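Quintana Wallpaper: Frequently Asked Questions

Ordering, measuring, hanging and returns. If your question isn't covered, write to the help desk and Nuria Cordero or Nicanor Cifuentes will answer.
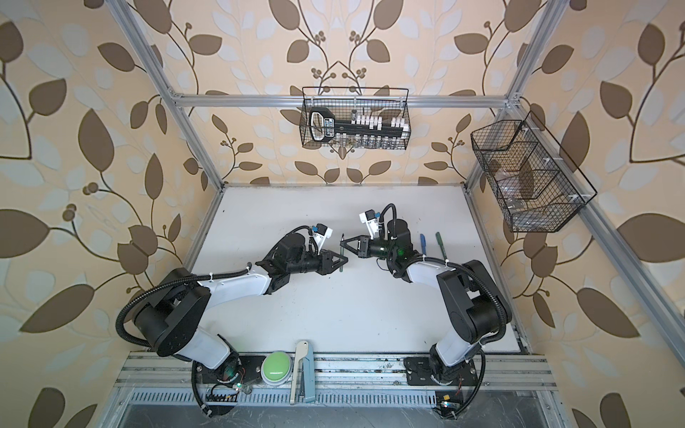 Ordering and samples

How do I order a sample?
Open the page for the pattern you want and choose "Sample." You can have up to five samples per order. They are cut from regular stock, so a sample of a large leaf pattern may not show the full repeat.

Will the color match what I see on my screen?
Screens vary, and beige and pale blue shades vary the most. Tape the sample to the wall and look at it in the morning and again with the lights on.

Do you keep discontinued patterns?
Grasance and Ollholm are both current. Dotutov was withdrawn in January. We still have 634 rolls of it in the warehouse and will sell them until they run out.

Measuring

How many rolls do I need?
Measure the width of each wall and the height from baseboard to ceiling, then enter the numbers in the roll calculator. Don't subtract for doors or windows unless they take up most of a wall. Patterns with a long repeat leave more waste — the calculator already allows for this.

What is a batch number and why should I care?
Rolls printed together share a batch number, found on the label. Two batches of the same pattern can differ slightly in color. Check that all your rolls match before you cut the first one. If you need more later, give us the number and we will look for the same batch.

Hanging

Do I paste the wall or the paper?
Ollholm is paste-the-wall. Grasance and Dotutov are paste-the-paper and need to rest, folded, for the time printed on the label.

Can I hang it over old wallpaper?
No. Strip the old paper, fill any holes, sand, and apply a primer. New plaster has to be fully dry first.

Can I use it in a bathroom or kitchen?
Ollholm can go in a kitchen or a bathroom with a working fan. Keep it away from the shower and the area directly behind a stove.

My seams are lifting. What now?
Lift the edge gently, brush a little seam adhesive underneath, press it down and wipe off the extra with a damp sponge. If every seam is lifting, the wall probably wasn't primed.

Returns

Can I return unused rolls?
Yes, if they are unopened and still in their wrap. Cut rolls can't be returned unless there is a printing fault. In that case stop hanging, keep the labels and send us a photo — we don't cover labor.

Last updated 27th February

We use cookies to remember your cart and to see which pages are visited. Accept all | Manage settings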